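The Table Where Everyone Eats Late

In the town of Flonby the shops close early, and after nine in the evening the main street belongs to cats and to people who work at night. I moved here two years ago from a much bigger city, in another country, and for the first weeks I believed there was no life after dark. Then a neighbor told me to go down Rutherford Street and look for a door with a green lamp.

Behind the door is Skumusero. It is a supper club, or a canteen, or a private kitchen with too many guests, depending on whom you ask. It opens at ten in the evening and closes when the bread is finished. There is one long table and one meal. You sit where there is a chair, and you eat what the others eat.

I have been writing about food for a long time, mostly about restaurants, and I came with my usual habits. I looked for the menu. I looked for the wine list. A man with a wet apron put a bowl of lentil soup in front of me and asked if I could pass the salt to the lady at the end. So my first act as a critic at Skumusero was to pass the salt.

The founder is Boonmee Sombatkul, and he cooked for 23 years on ferries before he came on land. On a ferry, he explained to me, the crew eats at strange hours, and always together, and the worst thing you can do to a tired person is to give him a choice. "When you finish work at ten, you don't want to read," he said. "You want a spoon."

He started with nurses from the hospital on the hill, who had no place to eat warm food after their shift. Then came the bakers, who are in the opposite situation, because for them ten in the evening is the morning. Later the bus drivers found the door, and the cleaners from the office buildings, and after them people like me, who have no good reason to be awake.

The meal costs what you can pay. There is a tin by the door with a suggested price written on it, and Boonmee sits with his back to the tin. I asked him if this works as a business. He moved his hand in the air like a small boat on waves.

What do they eat? In winter it is soup most of the time, with barley, or with smoked fish and potatoes. There is always rice, which Boonmee cooks in the way of his mother, washed until the water is clear and then left alone. He makes a pickle from green cabbage and ginger that I have tried to copy at home without success. In spring come the omelets, thin and folded over herbs, and they must be eaten quickly. In June he buys the first new potatoes from a farm at Flirier, across the bay, and for some weeks there is almost nothing else on the table, and nobody complains.

I want to say something about the way they sit, for this was harder for me to learn than the food. In my first country a guest waits. He waits for the host to sit, for the host to lift the fork, for somebody to say a wish for good appetite. At Skumusero people arrive one after another, and each starts when the bowl comes. A nurse may be at her second plate when the driver next to her is still taking off his coat. In the beginning it made me nervous. I held my spoon above the soup like a student who doesn't know if the exam has started.

Now I think it is a kind of politeness also. Your hunger is your own matter, and no one must wait for it. But no one leaves without helping. You carry your bowl, and usually the bowl of the person beside you, and you wipe your piece of the table. There is no sign on the wall which asks for this. A new guest sees the others do it and stands up too.

The talk at the table is not deep. I had expected stories of the night, secrets, maybe some philosophy, as I have seen in films about such places. Mostly people speak about parking. They speak about knees, about a cousin's wedding, about whether the number 80 bus will be moved to the other side of the square. One evening a long debate was held about how to keep parsley fresh, with two parties, the water glass party and the damp cloth party, and it went on until the bread was gone.

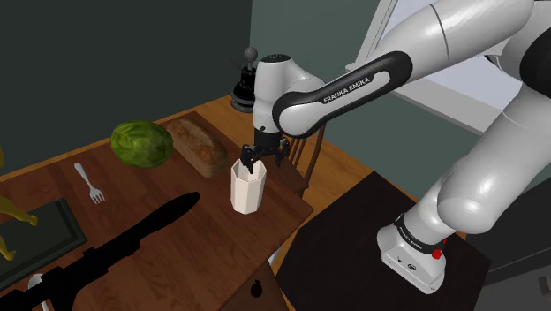 One regular, who has been coming since the first winter, told me that I was wrong about the talk, and that I should listen better. When a woman says that her knee hurts, she is saying that she has been on her feet for twelve hours and would like somebody to know it. When a driver complains about the square, he is tired of driving around it alone.

I thought about this for several days. It is true that I am listening in my second language, or to be exact in my third, and in a foreign language one hears the words first and the person only afterward. I had been proud to understand every sentence about the bus. It had not come to my mind that there could be something behind the bus.

There is some science about people who eat together, and I read a part of it before I wrote this article, but I decided to leave it out. It mostly says that it is good for us. My grandmother said it as well, and she needed fewer pages. What interested me more was the hour. A shared lunch is easy, half of the world has it. A shared meal at ten or eleven in the evening asks more from everybody. The body wants to lie down, the phone wants to be looked at, and at home there is always some cheese in the refrigerator which can be eaten standing.

I did this for years, the cheese and the standing. I believe many people who work late do it and don't call it a meal. One of the bakers told me that before Skumusero he ate in his van, every working night, with the radio on. He didn't find it sad at the time. He found it practical. Only when he had a chair did he notice that he had eaten nothing warm on a weekday for most of his adult life.

There have been problems, of course. The room was once a shop for sewing machines, and the kitchen in the back was made for heating coffee. In the second year the landlord wanted to raise the rent, and for a month it looked bad. Boonmee wrote a letter to the guests on brown paper and hung it beside the tin. In four weeks the tin collected 516 more than in the month before. It was less than what was needed, but the landlord came one night to see what was going on, was given a bowl, and was asked to pass the salt. The rent went up by a smaller step. He still comes, usually on soup nights.

The other problem is success. On some evenings there are more people than chairs, and the late ones eat on the stairs with the bowl on their knees. Friends have advised Boonmee to open a second place, or to take reservations, or at least to get a telephone. He listens in a friendly way and continues to cut onions. A second place would need a second Boonmee – I think this is what he means, though he would never say it so.

He is 2 years from the age when ferry cooks get their pension, and I asked him what happens then. He said that the pension comes on the first of the month and supper comes at ten, and he didn't see how one should disturb the other.

My last visit before finishing this text was on Sun 29 March, and there was wind from the bay and the green lamp was swinging. I came a little before eleven. The lentils were nearly finished, so I got the bottom of the pot, where it is thick and a bit burned and, in my opinion, best. A woman I had not met before sat down across from me, still in her coat, and looked for a menu. I gave her the bread. Then I asked her to pass the salt.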